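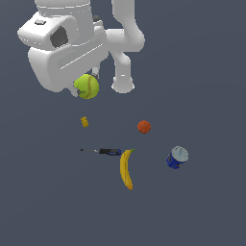
Week 5 notes: Collecting demonstrations in simulation

Hi all – these are the notes for this week's session, cleaned up a bit from what I scribbled on the board. A few of you asked for them in writing before the lab, so I've put in more of the practical stuff than I usually would. If something doesn't match what I said in class, trust the notes (I had time to check them!).

Where we are

Last week we talked about what a policy is and why we'd want to learn one from examples. We waved our hands about where the examples come from. This week we stop waving. Everybody is going to make a small set of demonstrations in Zadeo, our simulator, and next week you'll train on what you made. You will be stuck with your own data, so please be nice to your future self.

What counts as one demonstration

I use the word "episode" for one complete attempt at one task, from the moment you press record to the moment you press stop. An episode has three things saved in it: what the arm's camera and joints reported at each step, what command you sent at each step, and a sentence saying what you were trying to do. People forget the sentence. Without it, you have an arm picking up a ball and no clue whether the ball was the goal or the thing in the way.

Write the sentence before you start. I mean it. If you write it afterward you'll describe what happened, and what happened may be that you went for the banana and bumped the screwdriver instead. "Pick up the yellow-green ball" is a fine sentence. "Grab it" isn't.

Be careful with color words, too. Our object set has a yellow banana, a little mustard-yellow block and a ball that some of you will call yellow and some will call green. There's also an orange-red ball, so "the ball" on its own doesn't settle anything. Say "yellow-green ball" and we'll all get along.

Setting up the layout

Every episode starts from a fresh random layout. Zadeo drops the objects on the surface for you, and you should take what you get. I know it's tempting to hit reset until the blue can is somewhere handy, but then your training set only has handy cans in it, and the first time the policy sees an awkward one it's going to flail. The one time you may reset is when the target is out of the arm's reach. Write that down in the log when you do it.

You'll sometimes get two objects right up against each other, like the screwdriver handle and the end of the banana. Keep those! They're harder to drive and much more useful. A policy that has only seen objects with lots of space around them hasn't learned anything about going in carefully.

Driving the arm

Some things I've learned the slow way:

Go at a steady speed. If you stop for a while to think, the recording is full of steps where the right answer is apparently "do nothing," and a policy trained on that will happily sit there forever. Think first, then press record.

Line up the gripper above the object before you come down. You can come in from the side, but mixing both styles in a small set confuses things. Pick one for the whole lab.

Round things are forgiving about which way the fingers are turned. Long things aren't. For the screwdriver and the banana, turn the wrist so the fingers close across the narrow direction.

After you close the gripper, lift and hold for a moment before you stop recording. The hold is how we check that the grasp was a grasp. A ball that's off the surface in the last step but on its way back down is a failure, and it's hard to tell from a single step.

If you fumble and recover, keep it. Recoveries are gold. If you fumble and the object rolls out of reach, stop, mark it as failed, and save it anyway in the failed folder. We'll use those in October when we get to success classifiers.

How many

You each owe me 28 episodes. Spread them over the objects as evenly as you can, and don't do all the episodes for one object in a row, as your driving gets better (or sloppier) over the session and you don't want that tied to the object. Of those, hold back five for testing and don't look at them again until you've finished training. Choose them before you train – a quick shuffle in the Clallen notebook does it.

Checking your set

Play back every episode once at double speed. Does the sentence match the object that got picked up? Is there a long pause at the front? Did the recording stop before the lift? Fix the sentence if it's wrong, trim the pause, and redo the episode if the lift is missing.

To hand in

Your episode folder, your log, and a paragraph on which object gave you the most trouble and what you did about it. Upload to the course page by Friday, February 11, 2022. The paragraph can be short.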